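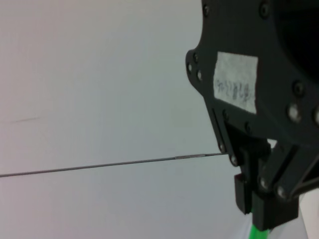
How often should you check the screws on a gripper that handles cable all day? Every 58 hours of running time is what I do now, and I check again after any change of fingers.

I came to this number slowly. When I started to look after the two-arm cell at Burkesmont, I followed the sheet from Narano, which asks for a check every month. For a light job this is maybe enough. Our job is the short green cable, held at both ends, one gripper on each side, and the linkage feels every small pull when the two arms do not agree.

The first sign is never a screw on the floor. It is a small play in one finger. I switch off the arm, take the finger between my thumb and one hand key, and move it gently side to side. If I can feel it move before the link moves, I open the pivot, clean it, put one drop of Studon threadlocker and close it again. Please use only one drop. I once used more and it went into the pivot, and I lost an afternoon with a cotton stick.

I keep my notes in Yurt, our small logging tool. The last entry is from 7/3/21, at cycle 2288, and it says "right side, outer link, quarter turn". Before that the same pivot was tight for 811 cycles, so I suspect the pull is stronger on that side.
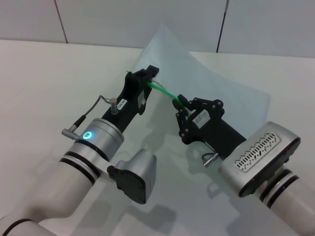 After the screws I always do a slow run with both arms, at 34 percent speed, with a cable between them. I look at two things. The cable should keep a little sag for the whole move -- if it becomes straight, the arms are too far apart and the grippers are paying for it. And the thin sensor wire on the left arm must have enough free length when the wrist turns. Mine was too short in the beginning and the plug became loose two times.

Paint marks on the screw heads are still on my list. A thin line across head and plate would show me a turn without any tool. I want to try this in August, when I change the finger pads anyway, and also find a smaller key for the lower pivots.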